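Textile Care Workshop, Berness Building
Notebook 16, household linens
December 2025
Entry by R. Dumlao; read by W. Estrella and T. Stubbs

Subject: carrying cloths and fruit, continued from the October entries.

The workshop was asked by Aileen Lacson, on behalf of the Manalastas household collection, to advise on the use of plain dyed cloths for holding and moving fresh fruit indoors. The collection has a number of such cloths in regular use at its open days. They are laid on beds, benches and tables, filled with citrus, and carried from room to room. Mrs. Lacson wishes to know which folds hold best, which leave the least strain in the weave, and whether the practice may continue on the furnished beds.

Earlier work on tables is recorded in Notebook 15 and is not repeated. The present entry deals with soft surfaces only. A bedspread gives under weight, and a cloth that keeps its shape on a bench will often settle or slide when laid on bedding.

Method. The cloth is opened fully and smoothed by hand. The far edge is then raised and turned over once, and the near edge is brought up into a thick fold. The sides are left to find their own slope. No pins, clips or stitching are to be used. Fruit is placed one piece at a time and is not dropped or rolled into position. Pieces not yet placed are kept in front of the cloth, where they can be reached without leaning across it.

Remarks on the fold. Trudy Stubbs prefers a double turn at the front and has asked that her preference be noted. My own view is that the double turn makes the corners bulky, and the bulk pulls the cloth toward whichever corner was bunched last. Mr. Estrella considers the matter open. We agreed to keep to the single turn for this series so that the results may be read against the table work.

Remarks on the fruit. Oranges are suitable on account of their weight and firm skin. Stems are to be checked by hand before placing, as a dry stem end will catch a loose thread. Green fruit may be mixed with orange as supplied. Overripe fruit is to be refused. The fruit for this series was bought from Kallell and was not washed in the workshop; it was wiped with a dry towel on arrival.

Remarks on the bedspread. A checked or gridded cover is preferred over a plain one. The lines give a ready guide for squaring the cloth and show at once when it has moved. The collection's own covers are mostly plain, and Mrs. Lacson has been told that a strip of tape along the bed frame would serve the same purpose. Tape must not be applied to the cover itself.

Color. Purple dye of the kind used at Manalastas must be tested for transfer before the cloth is left on any pale cover. The Reltum blotter sheets are to be used, pressed for 200 seconds under the small plate. Jelle Nijs has the remaining sheets in the lower drawer and asks that they be signed out.

Outstanding. The weighing of the filled cloth has been put off until the bench scale is returned. The question of lifting by two corners or four will be taken up with Mr. Nijs, who has carried these cloths at the open days and has firm opinions on it. A draft letter to Mrs. Lacson is in the tray for comment. It should not go out before the dye test is entered.

Storage of the cloth between trials: rolled, not folded, on the wide tube, with tissue. Please do not return it to the rag shelf.
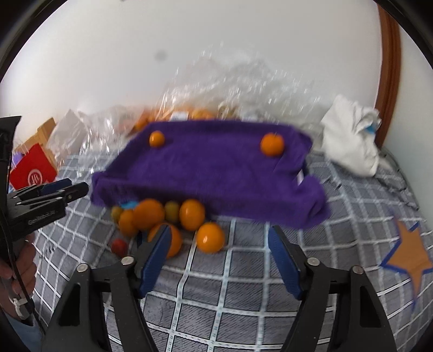
Fig. 1. Purple cloth on the gridded bedspread, two oranges placed, other fruit in front.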